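Flunine: a path-following rover from a shared workshop
Speaker notes, 2020-08-16 version

Start (speak slowly, drink water before)

Good evening. I will talk about Flunine, a small rover with four wheels which I have built in the Plitinley workshop. It has one purpose. It should follow a footpath from one end to the other without a map and without GPS, only with what its camera sees.

Say early that I am not an engineer. I learned to solder at Plitinley, on the long bench near the door, and the first motor driver I soldered there did not survive.

If somebody asks for the code, it is on the workshop's shared drive. The link is on the last slide.

The parts

Keep this short, people can read the list on the handout.

The frame is aluminium profile from the scrap shelf. The motors come from two broken mobility scooters, geared down once more. The motor board is a Trutell, second hand, and I had to write the serial commands myself from a manual of four pages. Show the manual, it is in my bag.

The camera mount is the part I have made again most often. The first one was printed and it shook so much that the picture was of no use at speed. The second one sits on rubber feet taken from a washing machine. Much better, but not perfect — blur is still my main enemy, and I come back to it.

What the rover must find

In the workshop we had put white tape on the floor, and the rover followed the tape very nicely. I was proud for one week. Outside, at Lowther, there is no tape. The asphalt has no line painted on it, the grass creeps over the margin, and where the surface looks wet it catches the light of the sky. My first program searched for a straight border between dark and green. You can imagine how it behaved with weeds leaning over the asphalt.
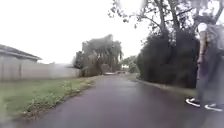 So I changed the question. The new program does not look for a border. It takes a small patch directly before the wheels, it assumes that this patch is path, and it looks which other parts of the picture have a similar colour and texture. From this it makes a wedge shape, and it steers to the point of the wedge.

I labelled the training pictures by hand in April. There were 3,657 of them after I had removed the double ones. I wanted to reach 4,000, but my wrist did not want. (Pause here, last time somebody laughed.)

Of these, 1,757 were from days with a white sky. Explain why this is important: the exposure control of a cheap camera looks at the whole picture, sees a very bright sky, and makes the ground darker. Then a dark hedge and dark asphalt become almost the same thing. The solution was simple and I am a little ashamed how long I needed for it. I now let the exposure be calculated only from the lower half.

Walking together with it

There is one rule at Plitinley for all outdoor tests: a person goes with the machine. The red button is on a cord and the person keeps the cord in the hand. Please do not skip this at home, even when your machine is small.

But a person who is walking near the path is also a problem for the program. Legs move quickly and become a grey smear, and grey is close to asphalt. Flunine wanted to steer towards my trousers. I tried first to mask the right side of the picture, and this was a bad idea, for then it did not see a real bend to the right. Now I compare two pictures which follow each other. What changes too much between them is not allowed to be path. It costs some time on the small computer, and for this reason the speed is limited to a slow walk.
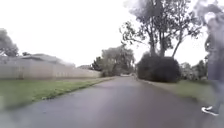
Where two surfaces meet

This is the part where I want the most discussion, so leave time.

A straight path with grass on the left and on the right is the easy case. The difficult case comes when a lighter road curves away beside the dark path, with a raised curb between them. For us it is obvious which one we are on. For the rover both are flat, both are without green, and the lighter one is wide and looks inviting. The curb is seen only as a thin seam.

My patch method helps, as the patch is dark and the road is pale. It fails when the shadow of a tree falls over the road. Then the colour is similar again, and the wedge jumps over the curb. Small wheels do not like this — I have straightened one axle already.

I have now added a penalty for every jump of the wedge which is wider than the rover itself. In simulation with 100 starts it looked good. Outdoors I do not have enough runs to give a number, and I will not give one. 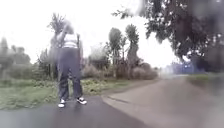

Esi Eshun has read these notes and thinks that I should stop asking the camera to find the curb at all. She would put a cheap distance sensor on each front corner, pointing down, and let it stop the motors when the ground is suddenly lower or higher. She also asked what happens when the grass grows level with the curb, and I had no good answer.

Answer for the audience, if they ask the same: the sensors are ordered. I will mount them on the same aluminium bar as the bumper, so that no new holes are needed. The Trutell board has two free inputs.

Other questions which may come

Battery: two lead ones, heavy, but they were free.

Rain: the box is closed with tape and hope, so I carry an umbrella for it. A proper seal is on the list.

Why not buy a kit: I wanted to know where each screw is.

Last slide: the link, the opening times of the workshop, and thanks to everyone at Plitinley who has held the cord.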